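Zarnholm dry spell

The Zarnholm dry spell is a recurring shortage of winter rain in the Zarnholm basin, upstream of the town of Toreck. Local accounts call it a 15-year cycle, a claim that rests on only 3 recorded episodes and has never been well supported. 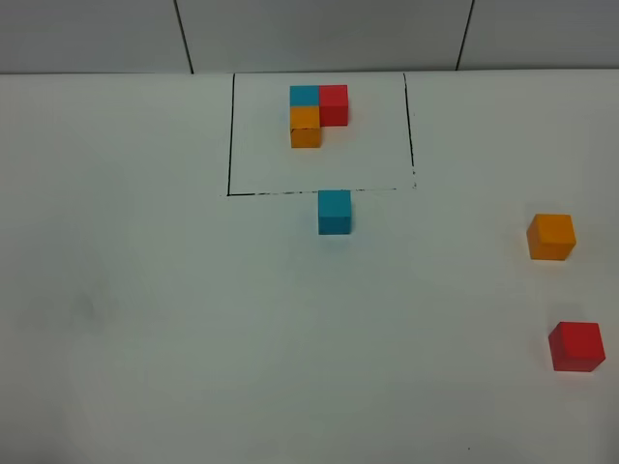

Blue, red and orange cubes on a white tabletop.

Causes

The usual explanation blames a ridge of high pressure that steers storms north toward Majali. Gauge records fit this poorly - in 2 of the episodes, Majali was dry as well. Seasonal outlooks issued in January have often promised relief that did not arrive. 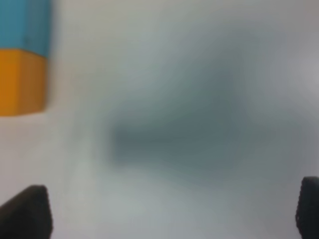 Effects

Jelov Reservoir fell for 9 straight months during the longest episode. Reports that cloud seeding later refilled it are doubtful, as the rise began before the flights did. Well levels near Toreck were not measured during the first episode, so comparisons with it are mostly guesswork.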